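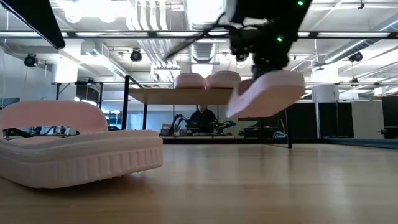 Petari is a small text dataset of shoe care and repair notes, written in everyday English. Each record pairs a question about worn footwear with a short answer from a repair bench. Most cover leather and canvas, but foam slides get their own label, `foam_slide`. A pale pink sandal with a thick sole and upright grooves along the side goes under that label, and the grooves matter because many of the cleaning questions are about grit stuck in them.

Last updated: March
2 min read

## Contents

Records are stored as JSON lines, one per note. Fields are `id`, `material`, `part`, `problem` and `answer`. There are 14 values for `problem`, from `odor` to `split_seam`. The `part` field is often blank — older notes didn't record it. 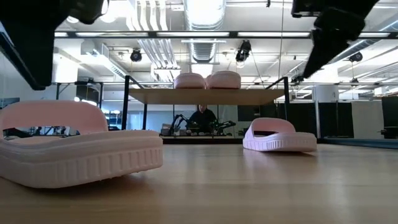

Two splits are provided, `train` and `test`. Notes from the same repair ticket always stay in the same split. Spelling was left as written, apart from shop names and phone numbers, which were removed.

## Known problems

- `glue` and `adhesive` are both used in answers.
- Some two percent of records have the wrong `material`, mostly suede marked as leather.
- Boots are thin outside the winter notes.
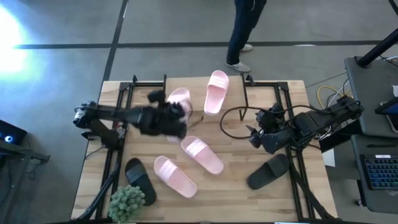 Fixes for the labels are planned for the next release. Please don't use the answers as safety advice on solvents. They were written for people with a vented bench.

## Contact

Maintained by Panagiotis Shehu. Send corrections with the record `id` in the subject line.

2 shares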